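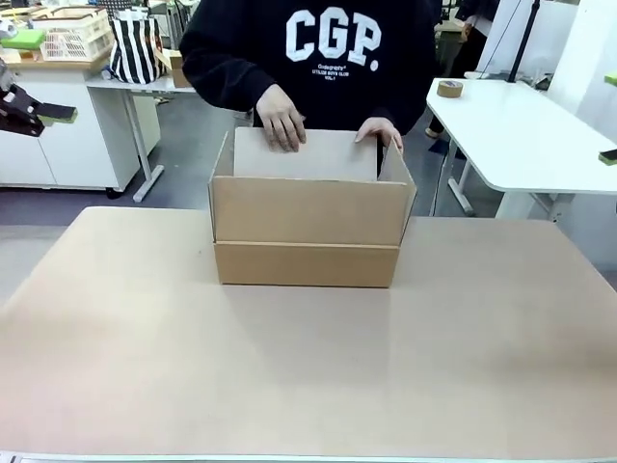
Startseite | Forum | Logistik & Versand | Suche | Anmelden

**Roboter am Packtisch – wer hat das schon?**

packesel_77
Moin, kurze Frage in die Runde. Bei uns im Versand stehen seit Januar zwei Arme am Tisch, Projekt heißt Drilleo. Sollen Kartons halten und zukleben. Früher 220 Pakete pro Schicht, immer im Akkord, jetzt steht man daneben und legt ein. Bin 20 Jahre dabei, komisches Gefühl.

josach_mitte
Haben wir auch. Arme halten die Klappen, Ware rein macht weiter der Mensch. Mein Handgelenk dankts. Wo ist das Problem??

packesel_77
Problem ist das Tempo. Gibt jetzt die Maschine vor – Pause mal eben vorziehen geht nicht mehr. 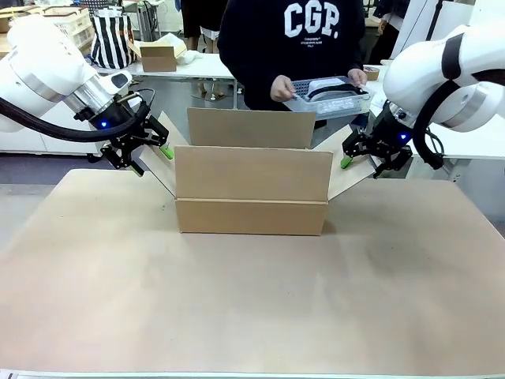 Und die Neuen lernen das Falten gar nicht mehr richtig. Wenn das Ding steht, stehn alle.

Doãn
Sorry aber das Argument gabs bei jedem Förderband auch. 4000 Sendungen die Woche, von Hand kriegst du die Leute dafür garnicht mehr.

klebeband_karla
@Doãn Leute kriegst du schon, nur nicht für den Lohn. Bei uns in Clukthorpe hieß es erst "keiner geht". Dann liefen die Befristeten aus.
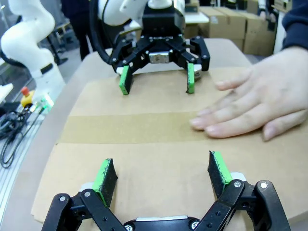

Hand auf der Pappe, Greifer auf beiden Seiten vom Klebestreifen

josach_mitte
Befristete, ok, das ist mies. Liegt aber an der Leitung und nich am Roboter.

packesel_77
Baltasar Domínguez vom Betriebsrat will ne Vereinbarung zu Takt und Einarbeitung. Hat wer eine als Vorlage? Gern PN

klebeband_karla
Hab eine, schick ich heut abend. Punkt 3 unbedingt drinlassen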